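Workshop notebook, July

Kicking shield and board holder, continued

Started at 4 pm after the juniors cleared off the mats. Dilruba had left me a note on the last page asking whether the new board holder is ready for the grading. Short answer: no. Longer answer follows, and she won't like it much.

Background for whoever reads this later. The Hakelura holder is the one the club bought so that two seniors wouldn't have to stand there gripping a pine board while a nervous green belt lines up a side kick. Good idea in principle. The brochure says it "simulates a trained holder". I have been a trained holder for a long time and I have my doubts. A person leans in. A person moves when the kick goes low and is about to take out a knuckle. The Hakelura stays where it was bolted and lets the student find out.

Went through 84 kicks this week between Igor and me, all side kick and front kick, same rebreakable board. My tally of clean breaks is in the back of the book. What bothers me is that the holder makes poor technique look fine. Igor threw a few deliberately lazy ones, hip closed, foot flopping about, and the board still went. Try that with me holding and you'd get a sore foot and another go. Igor's view is that the rebreakable board is worn along the join and would go if you sneezed at it. He may be right. We should have started with a new one, and I should have thought of that before kick 1 and not after kick 84.

Mounting

The upright is still loose. Rekbridge sent replacement bolts, which are the same bolts in a nicer bag. Tightened them, did ten kicks, and could wobble it by hand again. I asked them on the phone whether anybody there had tested it with an adult kicking, and got told it was "rated to 3,000 cycles". Cycles of what? No answer to that yet. Put thread locker on the lower pair and left the upper pair as they were, so we have something to compare.

Igor wants to weld the lot and be done with it. I said no, for now. If we weld it we can't lower it for the little ones, and the height adjustment is the only part of the thing I'd pay for.

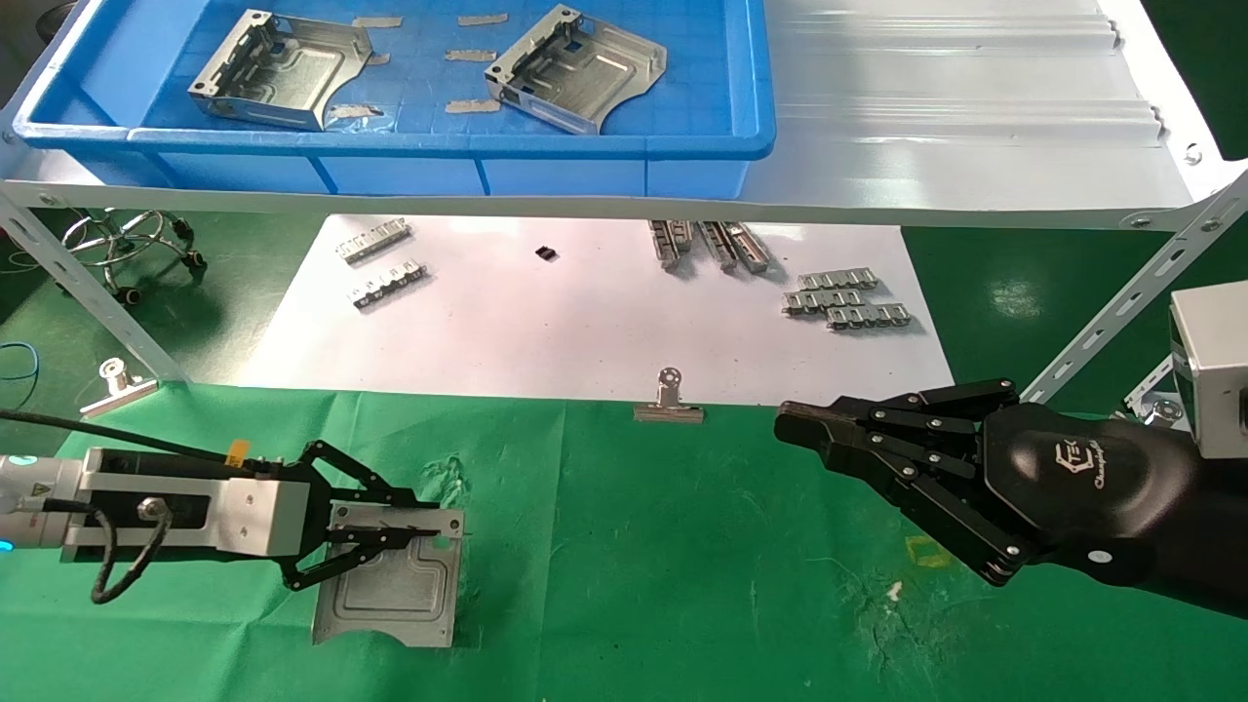
Shields

Two of the Furtună shields have gone soft in the middle. The covers are fine, stitching is fine, but push a thumb in behind the logo and you can feel the back panel. Master-class people have been using them for spinning kicks, and that's going to end with somebody's forearm. I've marked both with an X on the strap side. Please don't use them for anything heavier than kids' front kicks until I've had the foam out.

Prekside say their foam insert fits any shield of that size. I'll believe it when I've closed a zip over one. Ordered a single insert, not the set, and if it bunches at the corners it goes back. Dilruba thinks I'm being tight about it. The set is $100 and last year's focus mitts are still sitting in the cupboard, so yes.

For the grading

Use human holders for all board breaks, same as always. Dilruba, I know you've already told the parents about the new holder. Tell them it's being tested. That's true enough.

Still to do:
New rebreakable board, then repeat the kicks with the same two people and the same warm-up.
Check the upper and lower bolts after the next senior class. Mark the heads with paint pen first so we aren't guessing.
Ask Igor to film the hip position from behind. I don't trust my memory of which ones were lazy.
Open one Furtună shield and measure the foam, middle and edge.

Packed up at 6.30. Left knee grumbling, which I'm putting down to the front kicks and not to age.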